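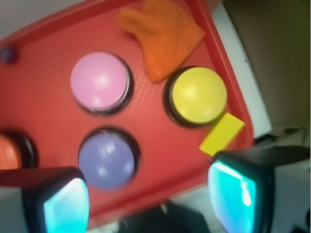 Button tray for quiz night, what would you change?

tostdale_tinkerer
Posted 8/27/21
I've finally got my buttons on a tray and I'm so pleased with it! Four domed push buttons, one each in pink, yellow, purple and orange, all with the shiny black rings. The tray is red plastic with a raised rim, so when people get carried away the buttons slide into the edge and stay there. My old set lived on a bare table and at least one ended up on the carpet every round (usually mine). We play at home most weeks, four of us, one colour each, loudest sound wins the argument.

Question for you lot: diamond layout or a straight row?

palmapegs
Oh I love these! Diamond, definitely. Everyone can sit round it and reach in from their own side. The pink is gorgeous.

ostdale_oddments
Row for me, sorry. With a diamond the person at the far corner has to reach over everybody's hands, and you will get slapped. We tried it at Christmas and went back to a row by the second game.

palmapegs
Only if you all sit on one side of the table like a panel show!

ostdale_oddments
We have a small table :)

mrs_biscuit70
Is the orange cloth part of the kit? I keep one by ours as well. Those glossy caps show every fingerprint, and a slightly damp cloth then a dry one brings them up lovely. Don't use anything scratchy on them, the purple looks to have a faint line on it already.

tostdale_tinkerer
It is now! And yes, the purple one gets the most use. My nephew won't play as any other colour.

carkow_dave
Nice set. I'd fix them down though. Sticky pads under each one, 3 minutes' work, and then you can carry the whole tray through without it all sliding about.

ostdale_oddments
Disagree with fixing them. Half the fun is snatching yours up and holding it to your chest so the others can't get at it.

carkow_dave
That's cheating where I come from.

mrs_biscuit70
What's the little yellow block by the yellow button?

tostdale_tinkerer
Turn marker, whoever has it picks the next category. Right, I'm trying the row on Sunday and the diamond the week after, and I'll report back!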